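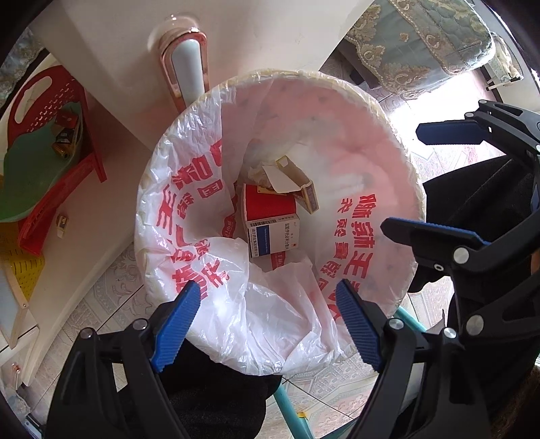
We got to Rendalell at nine in the morning, five of us, and were given visitor badges and slippers. The company trains household robots by having people do chores with hand-held grippers, and it opens its doors to outside groups each June.

Lovisa Bråten showed us around. The first stop was a short talk on how the work is split up. Most recording is done in ordinary homes, by people who sign up and are sent a pair of grippers. They tidy, sort and take out the trash, squeezing the fingers open and closed by hand. The camera on each tool records what the fingers are doing. The homes have sent in 2,217 recordings of waste bin chores so far.

We watched several on a large screen. Bins are harder than I expected. A thin plastic liner wrinkles and folds over the rim, and the fingers have to close on the plastic without pushing it down inside. Cartons and open boxes at the bottom take up a lot of room and lie at any angle. Todor Lazarević, who checks the recordings, said he rejects clips where the fingers block the view for too long. Out of the last batch of 200 he had thrown out 74.

After coffee we moved to the remote control room. Two operators sat at desks and drove a pair of arms in the next room, which they could see only on monitors. The system is called Heltis. It was slower than the hand-held tools, and one operator needed four tries to pick up a paper cup. Bråten said they keep it for jobs where the robot's own reach matters, such as getting something out from behind a door.

Visitors could try the hand-held grippers at the end. I picked up a sock on the first go and dropped a tea box twice. The tools are heavier than they look, and my wrists were sore after ten minutes. Sidra Dhanial from our group did better and got a bag tied, though it took her most of her turn.

Questions ran until noon. Someone asked whether people are paid for rejected clips, and the answer was yes, at half rate. Parking is behind the building, and lunch is not included.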